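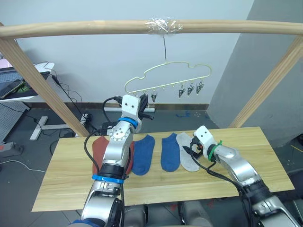

*Drying hanger hung from the wooden rail.*

**Ticket: ballot links for the Bainbridge selection going to the wrong ward list**

Status: closed
Priority: high
System: Omex (member list), Filla (online ballot)
Raised by: Bainbridge branch office

## Report

The branch is choosing its council candidate for the July by-election. Ballot links went out from Filla this morning at 9.15. By 10.00 the office had calls from members in the next ward saying they had been sent a link, and from members in Bainbridge saying they had not. Voting is due to stay open until 8 p.m. tomorrow.

Please stop the ballot if it can be stopped without losing the votes already cast.

## Log

**10.20** Ballot paused in Filla. Members who open their link now see the holding page. Votes cast before the pause are kept. Told the office not to send anything else out for now.

**10.35** Checked the list Filla was given. It is a saved group in Omex called "Bainbridge voting members". The whole membership file is almost 2000 people across all the wards, and the saved group should only pick out those who live in the ward, are paid up and joined before the cut-off date.

**10.50** Paid-up check works. Cut-off date check works. Ward check is the one that fails. Some members outside the ward are in the group and some inside it are missing.

**11.10** First guess was the boundary change. The council moved several streets between the two wards last year and the party's street list was updated to match. Opened the street list in Omex and it has the new boundary on it. Ran the group again, same result, so the street list itself is fine.

**11.30** Looked at single records. Members who joined or changed address after the boundary change are in the right ward. Members who have not touched their record since before then still have the old ward. Omex fills in the ward when an address is saved and doesn't look at it again.
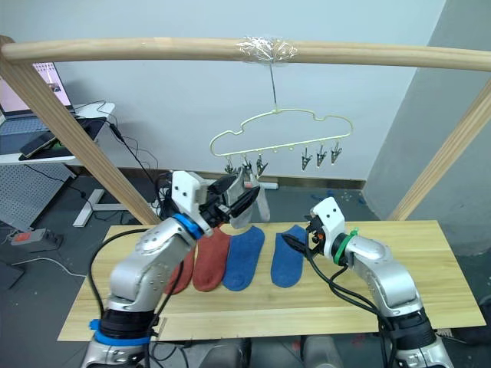

*Socks laid out on the table under the rack.*

**11.45** Asked the office whether the ward refresh was run after the new street list was loaded. They have no note of it. The job history in Omex only goes back 100 days, so it can't be checked from there.

**12.05** Exported the affected records. There are 40 with the wrong ward, counting both directions. All of them are on streets that moved. Sent the list to the office so they can compare it with the paper register.

**12.50** Office has compared it. They agree with all but 2. Those are both in flats above shops on the main road where the entrance is round the back on a different street. The council register puts them in Bainbridge. Set by hand, with a note on each record so the refresh doesn't move them back.

**13.15** Ran the ward refresh on a copy first. Result matches the office's list. Ran it on the live file. Rebuilt the saved group and checked it against the register again. Matches.

## Votes already cast

The pause kept these, but some may have come from people who weren't entitled to vote. Filla holds the link and the vote separately, so we can see which links have been used and can cancel a link, but cancelling a used link does not take the vote out. The choices were to keep the ballot and accept that, or to void it and start again.

This is a rules question and not one for support. Passed to the regional office at 13.30.

**14.40** Regional office says void it and start again, with a fresh voting period and a notice to both candidates before anything goes to members.

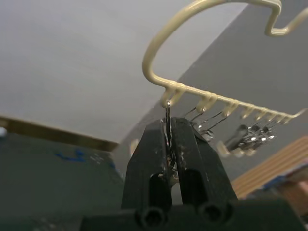 **15.00** Old ballot voided. New ballot built in Filla from the corrected group. Test link sent to the branch office and opened on a phone and a laptop. Both candidate statements show in full, and the order of names is drawn afresh for each voter as it was before.

**15.25** Office has told both candidates. Wording for the member email agreed:

> You may have received a voting link from us this morning. That ballot has been cancelled and no votes from it will be counted. If you are entitled to vote in the Bainbridge selection you will receive a new link this evening. Please vote again even if you voted this morning.

**15.40** Cancellation email sent to everyone who got a link this morning, plus everyone in the corrected group.

**18.00** New links sent. No bounces beyond the ones we had before.

**18.45** Office reports no calls about wrong wards. One member asked why the fundraising page on Goteo still had the old closing time for the vote. That page belongs to the branch and we can't edit it. They will change it tonight.

## Cause

Ward refresh not run in Omex after the new street list was loaded.

## Follow-up

- Add the ward refresh to the street list instructions, straight after the upload step.
- Check the other wards on the moved boundary before their selections open.
- Ask Omex whether the job history can be kept for longer.
- Branch office to compare the group with the register before any ballot is set live.

Closed 19.10. Reopen this one if the ward problem comes back; use a new ticket for anything to do with the count.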